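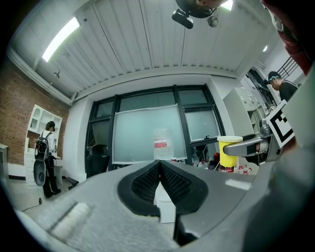

Putting the Common Room in Order: Notes on Storage and Tables

Tuesday, May 3, 2022

It has been my practice on this blog to record the upkeep of the rooms I look after at Milmont, and readers have asked that the common room be given an entry of its own. I am pleased to do so.

The white cabinet against the brick wall remains the principal storage in the room. Its arched compartments are open, and whatever is placed in them is on view to every visitor. I therefore ask that the upper part be reserved for items in regular use and that paper stock, spare leads and stationery go into the drawers. The compartments are to be dusted every Friday with a dry cloth. Brick sheds a fine grit, and a damp cloth only spreads it along the paintwork.

The long ceiling light is bright enough for close work at the tables. The request for additional lamps has accordingly been declined for the present. The sum of 300 set aside for them will be held over until October and may then be applied to a second cabinet, for which the joiners at Tạ have quoted 800.

Tables and refreshments

Paper cups are a continuing concern. They are left beside documents, and on one regrettable occasion a full set of minutes had to be printed again. Users of the room are requested to observe the following.

Cups are to be cleared from the white tables before any papers are laid out.

Small trays should be returned to the drawers at the end of the day.

Bottled water may be kept on the floor below the table, in its bag, provided the walkway is left free.

Cables should be coiled and placed close to the power strip. Chairs must not be stood on them.

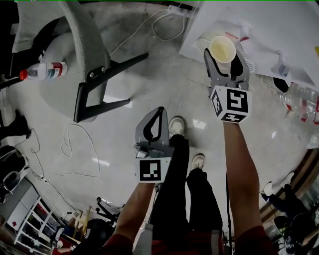 A paper cup at the edge of the white table, with bottles stored on the floor below.

I am indebted to Hằng Đào for her suggestion that the cables be fastened along the skirting. Clips have been ordered, and the chairs will be moved back by one pace while they are fitted. Comments on the proposed second cabinet may be left under this entry.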